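The Button at Handencombe

The test procedure for the Brumon works at Handencombe ran to nine pages. Page 5 dealt with the table. It was to be covered in white paper, in sheets butted edge to edge and taped underneath, so that any mark left on it could be found afterwards and measured. The paper was changed every Saturday. Used sheets were rolled, numbered and put in the rack by the door.

Thodoris Economou had written page 5. He had also cut the paper, which came from Reinholz on a roll slightly too narrow for the table. He had asked for the wider roll in February. The request was returned with a note that the narrow roll was in stock. He therefore accepted a strip of bare wood along the far side and added a line to the procedure: exposed timber at rear edge is permitted.

The button was item 1211. It had a red face and a black rim and was connected to nothing. It had been taken out of the panel in the Tandholm pump house when the pump house closed, and it had come to Handencombe in a padded envelope with no covering letter. The job sheet gave the task as "position and press". It did not say what the pressing was for.

Economou had worked at Tandholm for six years. The button had been on the left of the panel, at chest height, and its purpose was to stop the main pump. He had pressed it once. The pump had stopped within the stated time, the level in the sump had risen, and he had written both facts in the log. The inquiry found that he had followed the procedure. It found the same of the man on the shift before him, who had not pressed it.

He put the button on the paper a little to the left of the middle. He cut a small square from an offcut and laid it nearer the front, as a rest position. Then he washed his hands, as page 2 required, and went to get the second operator.
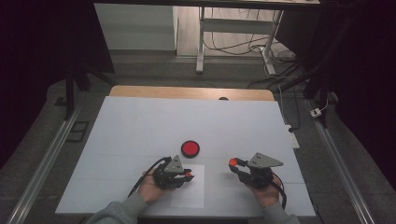
Item 1211 on the covered table, with the paper square in front of it.

The second operator was young and had not worked at Tandholm. She read the job sheet twice and asked which way up the button went. Economou said red side up. She asked how hard it should be pressed, and he told her the sheet gave no force.

"What did it do?" she said.

"It stopped a pump."

She wrote that in the remarks column. He considered asking her to take it out. The remarks column was for remarks on the test. On the other hand the procedure did not define a remark, and he had written that page as well.

They worked until half past four. At the end of the shift he checked the paper with the lamp held low, working from the left side to the right and going slowly over the joins. He found one faint ring where the button had been standing. He measured it across twice, got the same figure both times and entered it.

The form had a box for the disposal of the item. The choices were store, return and scrap. There was no one at Tandholm to return it to. He ticked store, signed the form and put the button back in its envelope.

The paper was not due to be changed until Saturday. He changed it anyway, wrote the number on the roll and stood it in the rack with the others.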